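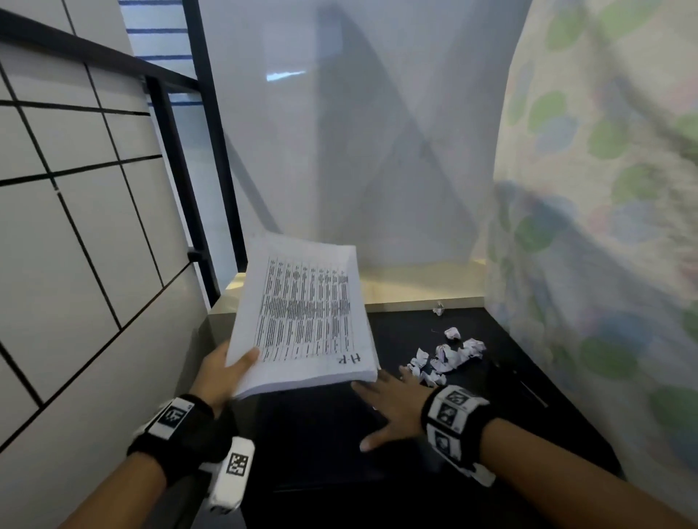 6주차 유인물 - 손목 마커 추적 오류와 재생(replay) 사고

지난주 못 한 부분부터. 마커 검출 기본은 5주차 유인물 참고, 오늘은 안 함.

오늘 범위
- Landusgate 셀에서 난 사고 한 건
- 평면 마커 자세 모호성 (pose ambiguity)
- 필터가 왜 못 막았나
- 과제

1. 사고 개요

2월, 금요일 오후. Landusgate 셀, 종이 다루기 작업. 사람이 양 손목에 마커 밴드 차고 종이 묶음 들기, 내려놓기, 구긴 종이 옆으로 치우기. 그 손목 궤적을 양팔 로봇에서 그대로 재생하는 구성. 학습된 정책 아님! 단순 재생. 작년 수강생들이 이걸 많이 헷갈렸음.

에피소드 322 재생 중 오른팔 손목이 갑자기 뒤집히면서 아래로 내려감. 그리퍼 끝이 작업대 상판을 누름. 토크 한계에서 정지. 담당은 Henrik Kramer, 비상정지도 눌렀는데 로그상으로는 토크 정지가 먼저. 다친 사람 없음. 손가락 패드 한 쪽 파손, 손목 힘센서 영점 틀어짐.

Kramer 메모 그대로 옮김:
"손을 상판에 대고 있는 구간에서 팔이 잠깐 떨고, 바로 꺾였다. 속도는 40% 제한이 걸린 줄 알았는데 안 걸려 있었다."
→ 제한 얘기는 4번에서.

2. 원인: 마커 자세가 뒤집힘

정사각형 평면 마커 하나, 꼭짓점 네 개로 자세 추정하면 해가 두 개 나올 수 있음. 재투영 오차가 거의 같은 두 해. 언제 심하냐:
- 마커가 화면에서 작을 때
- 거의 정면으로 보일 때 (원근 단서가 약함)
- 흐림, 꼭짓점 검출 노이즈

해 A와 해 B는 마커 법선이 시선 방향 기준으로 반대쪽으로 기운 것. 위치는 거의 같고 회전만 크게 다름. 그래서 위치 그래프만 보면 멀쩡해 보임. Till Hagedorn이 처음에 "데이터 이상 없음"이라고 쓴 이유가 이거. x, y, z만 그려 봤음.

그런데 로봇에 보내는 건 마커 자세가 아니라 손끝 기준점 자세. 손목에서 손끝까지 오프셋이 있음. 회전이 틀리면 오프셋이 엉뚱한 방향으로 붙고, 손끝 위치까지 틀어짐. 손이 상판에 붙어 있는 구간이면 목표점이 상판 속으로 들어갈 수 있다. 칠판에 그림 그릴 것, 각자 빈칸에.

밴드에 마커가 여러 개면 괜찮지 않나? 한 밴드의 마커를 강체 하나로 묶어서 같이 풀면 훨씬 나음. 면이 서로 다르니까 모호성이 줄어듬. 문제는 당시 코드가 묶어서 풀지 않고 가장 크게 보이는 마커 하나만 골라 썼다는 것. 나머지는 버림. 게다가 종이를 들면 종이에, 손목을 돌리면 자기 손에 가려서 고르는 마커가 계속 바뀜.

3. 필터는?

있었음. 프레임 간 회전 변화가 크면 버리고 직전 값 유지. 단, 연속으로 오래 버려지면 "추적이 다시 잡힌 것"으로 보고 새 값을 받아들이게 되어 있었음. 기준이 30프레임.
322번에서 뒤집힌 해가 이어진 길이: 33프레임.
즉 30까지 버티다가 나머지를 정상으로 받아들임. 재생 쪽 보간기는 그걸 진짜 동작으로 보고 부드럽게 이어 줌. 보간이 매끄러우니까 가속도 검사도 통과. (시험에 나옴)

Leonie Kettler가 전체 2116개 에피소드를 다시 돌림. 같은 식으로 회전이 튄 구간이 더 나왔고 대부분은 공중이라 부딪힐 게 없었음. 운이 좋았다고 볼 수밖에. 목록은 실습 서버에 있음, Stöcker 폴더 말고 Veltcombe 폴더.

4. 안전 쪽 문제 (원인과 따로 볼 것)

추적이 틀리는 건 언제든 일어남. 틀려도 상판을 누르면 안 되는 게 맞다. 빠져 있던 것들:
a) 작업대 평면 제한 없음. 상판 높이 아래 목표점은 제어기에서 거부해야 함
b) 속도 제한이 재생 프로그램 설정에만 있고 제어기엔 없음. 프로그램 재시작하면서 기본값으로 돌아감. 화면 표시는 그대로 40%
c) 첫 재생을 로봇 없이 시뮬로 보는 절차가 문서엔 있는데 그날은 건너뜀
d) 재생 전 검사에 "마커 몇 개로 푼 자세인가" 항목이 없음

Solange Millet 의견: b가 제일 나쁨. 표시값과 실제값이 다르면 사람이 틀린 거리에 서게 됨. 동의함. Friederike Albers는 a만 있었어도 사고 자체가 없었다고 함. 둘 다 맞는 말이고 보고서에는 둘 다 올라감.

5. 고친 것

- 밴드별 강체 모델로 동시 추정. 마커 간 위치 관계는 밴드마다 따로 보정
- 해 두 개의 오차비를 같이 저장. 비가 1에 가까우면 그 프레임은 신뢰 낮음 표시
- "오래 버려지면 받아들임" 규칙 삭제. 끊기면 그냥 끊긴 걸로 두고 에피소드 분할
- 상판 평면 제한, 속도 제한 둘 다 제어기로 이동
- Jenska 밴드는 보정 끝날 때까지 사용 중지

아직 안 된 것: 밴드가 손목에서 미끄러지는 문제. 강체로 묶어도 밴드 자체가 돌아가면 소용없음. 다음 주에.

과제 (다음 수업 전까지)
1) 서버의 322번 회전 데이터를 쿼터니언으로 그리고 뒤집힌 구간 시작 프레임 찾기. 오일러각으로 그리면 감점
2) 꼭짓점 노이즈를 넣어서 마커 자세를 2000번 추정, 기울기별로 해가 뒤집히는 비율 그래프. 노이즈 크기는 각자 정하고 근거 쓸 것
3) 4번의 a~d 중 하나 골라서 시험 절차를 반 쪽으로 작성. 누가 확인하는지까지 써야 됌

질문은 실습 시간에. 메일은 답이 늦음.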